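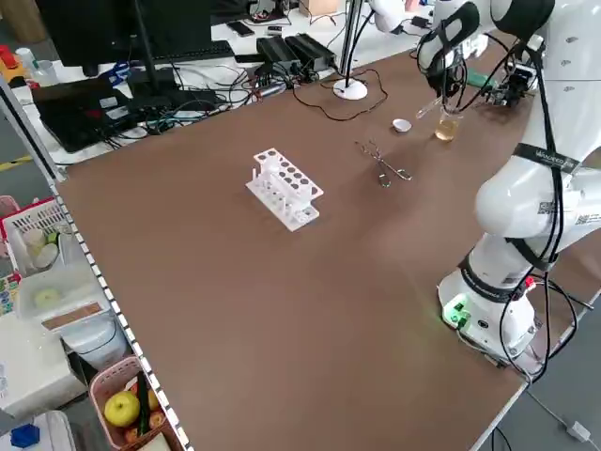

Page last changed: August

Introductory Lab Practice
Handout 3: Setting Out and Clearing a Bench
Clifford Tremblay

Read this before you come to the lab. The bench work in this session is simple, and most of the marks are for how you set out your things, how you handle them, and what the bench looks like when you leave. Bring the handout with you. Phones stay in your bag.

1. Before you touch anything

Check that the bench top is clean and dry. Wipe it if you have any doubt. Bags and coats go on the hooks by the door. Put on your coat and goggles before you open the drawer, and keep them on until you have washed your hands at the end.

Your notebook goes on the side of your writing hand, well away from any liquid. Write the bench number at the top of the page.

2. The basic items

Beaker. A beaker is for holding, mixing and pouring. The marks on the side are a guide and nothing more. If the procedure asks for a measured volume, use a cylinder or a pipette. Don't fill a beaker past two thirds. Carry it with your hand around the body, never by the rim.

Evaporating dish. This is the shallow white porcelain dish. It is wide so that liquid leaves it quickly, and it tips easily for the same reason. Keep it near the middle of the bench. Porcelain gives no sign of being hot, so treat every dish as hot until you have held the back of your hand near it.

Crucible tongs. Lay them flat when you are not using them. Tongs left with the handles over the edge get caught by a sleeve. The ones in our drawers are the Bognár pattern with the curved jaws. Try them on a cold, empty dish first, because they grip differently from kitchen tongs and need less squeeze than you expect.

Stirring rod. Glass, and easy to break. Stir without touching the sides or bottom. When you lift it out, touch the tip to the inside wall of the beaker so that the last drop runs back in. Never leave a rod standing in a small beaker – it will pull the beaker over.

Test tube rack. Put the rack where you can reach it without passing your arm across the beaker. Load from the back row forward. An empty rack is light and slides when bumped, so hold it with one hand while you put in the first tubes.

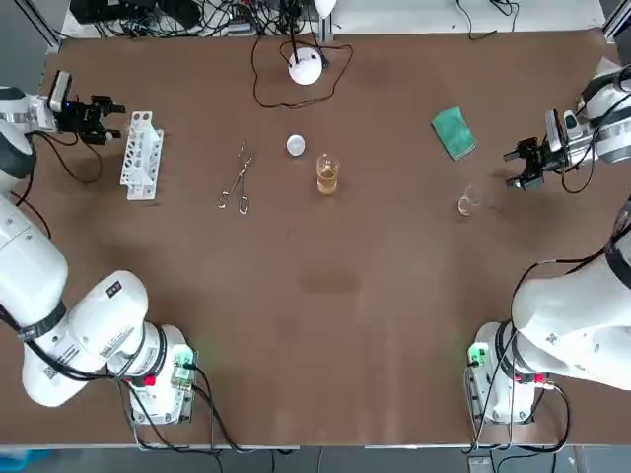
Lab Handouts, Vol. 7, p. 19

3. Where things go

There is no single correct layout, but the following works for most people. Glassware with liquid in it goes toward the center. Tools go between the glassware and the rack. Cleaning things go off to one side, within reach. Empty glass should be kept apart from full glass, so that you don't pick up the wrong one while you are reading the next step.

Leave a clear strip along the front of the bench, up to a hand's width. Nothing stands there, including your pen.

Colored liquids. Several of the solutions we use are yellow to brown and look a lot like tea. Color tells you very little about what is in a beaker or how strong it is. Label first, then pour. If you find an unlabeled beaker at your place, leave it alone and ask.

4. Pouring and spills

Pour slowly, down a rod if the beaker has a poor lip. Both vessels should be over the bench. Set the first one down before you pick up anything else.

Small water spills: use the sponge, then dry with a cloth. For anything other than water, stop and call the instructor. Sponges are rinsed and squeezed out after use. Cloths are folded and left flat. Last term we went through 200 cloths, mainly because they were left in a wet ball in the sink.
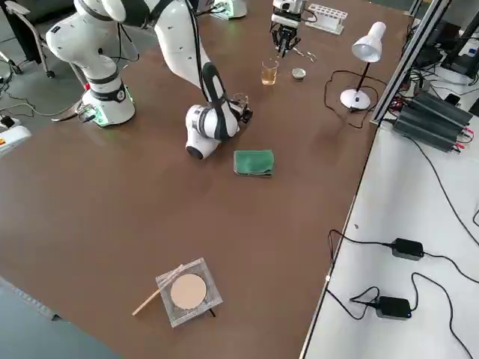
A cloth that has touched anything except water goes in the Geltent bin under the sink and is not used again that day.

5. Light and cords

If you use a lamp, aim the shade at the work and away from your neighbor's eyes. Keep the base on a dry part of the bench. Run the cord toward the back wherever it will reach, and switch off before you unplug.

6. Clearing up

Empty liquids into the container the instructor names. Rinse glassware twice with tap water and once with distilled. Metal and porcelain dishes are washed separately from glass. Stand beakers upside down on the drying mat.

Put the tongs back in the drawer, jaws to the left. The rack goes back empty. Wipe the bench, then have it checked and your sheet initialed before you go.

Breakages are reported on the blue form. You won't lose marks for a breakage that you report.

For next time: read Handout 4 and finish the layout sketch of your own bench, in pencil, with every item labeled.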